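Hand-held grippers for bathroom work, what did you budget?

tilefoot
Pricing two pairs for our bathroom cleaning set. Orkimex wants 1,062 a pair, Drivau wants 881 but the cables are extra. Anyone bought either?

mopbucket70
Drivau here. Get spare finger pads up front! I skipped them and ended up paying 340 in a rush order (ouch).

Namine_fan
Disagree, pads are cheap next to your time. I'd put the money into more wrist bands and towels in different colors.

tilefoot
Towels I've got plenty of. My worry is reach around the toilet, you need one for each hand and it gets tight in there.

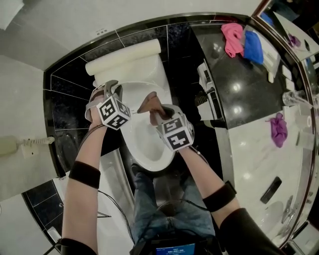
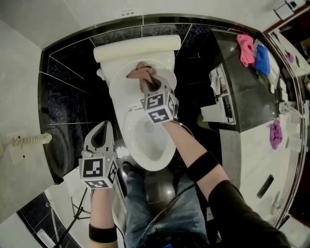
Towel in the pads, same bathroom:
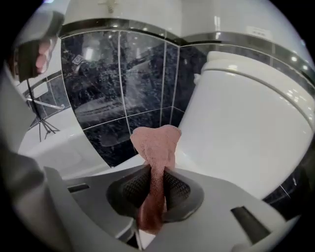

So I'm leaning Orkimex for the first pair and holding the second until July. Does that sound nuts?

mopbucket70
A bit, yeah. Mixing brands later is a pain, buy both pairs now.

Namine_fan
I'd wait too. Ask them for a loaner first.

Recent topics
Pace mounts: worth 70 each?
Cable clips that stay put
Drivau shipping times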